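Keeping a board from sliding (and warping) when it sits on a pegboard table?

Adelino Bettencourt
Posted in September

Hello all, and thank you for having me. I've read this site for years and finally have something to ask. I put together a play table for my grandchildren, with a perforated pegboard top, because the idea was that we could peg bins and little fences into it as they got older. The trouble is that small shape blocks don't stand well on a surface full of holes. The cylinders tip, the points of the stars catch, and then there are tears.

So I laid a flat maple board over the top and it's so much nicer to play on. But it slides if a child leans on it, and I'm a bit worried about it bowing over the winter when the heat comes on. I don't want to screw it down for good. I've only rubbed it with oil so far. What would you do?

Ramalho Woodshop
Member, 236 posts

What a nice thing to make for the little ones! We had nearly the same arrangement at the Warkstead library playroom, where I helped out for a long while, and it held up beautifully, so let me tell you what worked for us.

For the sliding, use the holes you already have. Glue four short dowels to the underside of the board, one near each corner, sized so they drop into the pegboard with just a little slack. Measure twice before gluing, because the holes are unforgiving (I had to pry one dowel off and start over, and my husband still brings it up). When you want the pegboard back, you lift the board straight up and put it behind the couch. 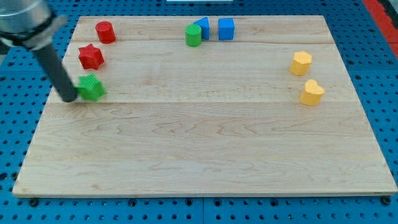
Shape blocks on a maple board, laid over a blue pegboard top.

As for bowing, I'd worry less about the heat than about the finish. Whatever you put on the top, put on the bottom too — the same number of coats. A board sealed on one side only takes up moisture unevenly, and that's when you get a curl. And if yours is joined from several planks, run your fingernail along the seams every so often. If you can feel a ridge starting, a light pass with 200 grit will take it down. Do go easy if the grain is swirly like ours, and wipe the dust off before you oil again.

One more thing, and then I'll let you go! Ease the front edge with sandpaper. Small foreheads find it.

Hisow
Member

rubber shelf liner. cut to size, done. two dollars

Brildale Grandma
Member, over 2,000 posts

I'd second the shelf liner if you're in a hurry, but the cheap kind left a waffle print on the underside of mine after one summer, so do lift it now and then and let it air. The dowels are the better answer if the table is staying put. Mine are felt-tipped on the ends so they don't rattle when somebody drives a truck across — and somebody always does.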